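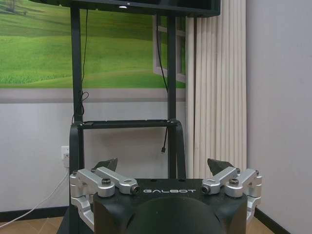

The Meadow Room at Hidumstead
Posted 09/06/2023 by Ladi Ugwu

Quite a few of you have written to ask how the upstairs room is coming along, and I kept promising a proper page and then finding something else to do. So I finally sat down with a pot of tea and picked out a handful of pictures. We have been using the room since July, and in that time it has gone from the place where everyone dumped their coats to the place where everyone wants to sit. I still pop my head in most evenings on my way out, just to enjoy it for a minute.

The wall came first. We went through 12 samples before settling on the countryside view, and I will admit I had my heart set on a beach until the very last one. I'm so glad I was outvoted! A blue sky and a green hill do wonders for a room, and on a gray afternoon I catch myself looking at that little farmhouse and wondering who lives there.
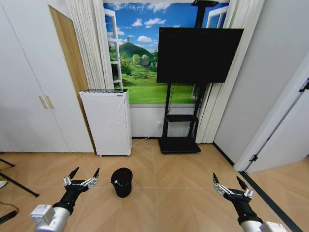 The floor took the longest of anything, because laying boards on the diagonal is slow work and we had roughly 86 opinions on the color. We went with the pale honey shade in the end, and I have not heard a complaint yet (well, one, but he has come around). The air purifier was the last big thing to be carried up the stairs - eight of us discussed where it should go, and two of us did the carrying.

The television gave us less trouble. We had talked about hanging it on the wall for good, but then we would have lost part of the view, and a stand can be rolled over to wherever the chairs happen to be.

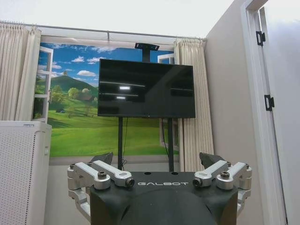 The big screen on its black stand, switched off, with a bit of bright light caught in the glass.

Then there is the everyday side of things, which I happen to be fond of. I like a room that is easy to tidy, and a bag in the bin with a good deep fold over the rim saves a lot of grumbling later. Spare bags are in the hall cupboard, second shelf, behind the tea towels.
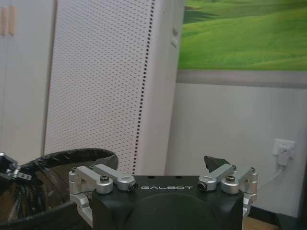 The bin with its black bag turned down over the rim, as we like it.

More pictures when the new curtains are up.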